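4. Ajuste de la tensión y costura de tejidos gruesos

Esta sección se aplica a la máquina de coser Ziver 46 con arrastre estándar. Para el modelo con doble arrastre, consulte el suplemento Neltus.

4.1 Antes de empezar

PRECAUCIÓN: Apague el interruptor principal y desenchufe la máquina antes de cambiar la aguja o el prensatelas. No basta con levantar el pie del pedal.

1. Gire el volante hacia usted hasta que la aguja quede en su posición más alta.
2. Afloje el tornillo de sujeción y retire la aguja.
3. Inserte una aguja del 100/16 para sarga o lona ligera, o del 110/18 si va a atravesar más de cuatro capas. El lado plano del talón debe quedar hacia atrás.
4. Empuje la aguja hasta el tope y apriete el tornillo con el destornillador pequeño del estuche.
5. Monte el prensatelas universal y compruebe, girando el volante a mano, que la aguja no roza la placa.

Nota: las agujas de talón redondo no son compatibles con esta máquina.

4.2 Enhebrado y tensión del hilo superior

1. Suba la palanca del prensatelas. Con el prensatelas bajado, los discos de tensión permanecen cerrados y el hilo no asienta.
2. Pase el hilo por las guías 1 a 5 en el orden marcado en la carcasa.
3. Enhebre la aguja de delante hacia atrás y deje 10 cm de hilo libre.
4. Sitúe el dial de tensión en 4 para hilo de poliéster normal. Para hilo de pespunte, comience en 5.
5. Ajuste la longitud de puntada a 3,5 mm. 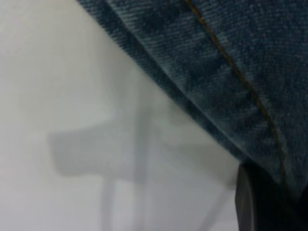 6. Cosa una muestra de 50 mm en un retal del mismo tejido y con el mismo número de capas que la pieza definitiva.
7. Examine las dos caras. Si el hilo de la bobina asoma por el derecho, reduzca la tensión superior medio punto. Si el hilo superior forma bucles por el revés, auméntela medio punto.
8. Repita la prueba hasta que el cruce de los hilos quede oculto entre las capas.

El tornillo del canillero viene regulado de fábrica. Modifíquelo solo cuando el dial superior no permita corregir la puntada, en giros de un octavo de vuelta como máximo, y anote la posición inicial.

4.3 Paso sobre costuras cruzadas

1. Reduzca la velocidad al llegar al desnivel y detenga la máquina con la aguja clavada.
2. Suba el prensatelas, coloque la cuña niveladora detrás de la aguja y vuelva a bajarlo.
3. Avance con el volante hasta que el prensatelas quede apoyado sobre la parte gruesa.
4. Retire la cuña y continúe a velocidad baja.

PRECAUCIÓN: No tire del tejido para ayudar al arrastre. La aguja puede desviarse, golpear la placa y romperse.

4.4 Mantenimiento tras el uso

Los tejidos gruesos sueltan mucha pelusa. Desenchufe la máquina, retire la placa de aguja y limpie los dientes de arrastre y el alojamiento de la bobina con el cepillo. No utilice aire comprimido. Aplique 2 gotas de aceite en la pista de la lanzadera y cosa unos centímetros en un retal antes de volver a trabajar con tela clara.

Si la máquina emite un golpe seco en cada puntada, deje de coser y sustituya la aguja. Si el ruido persiste, consulte el código 42 en la tabla de averías, sección 7.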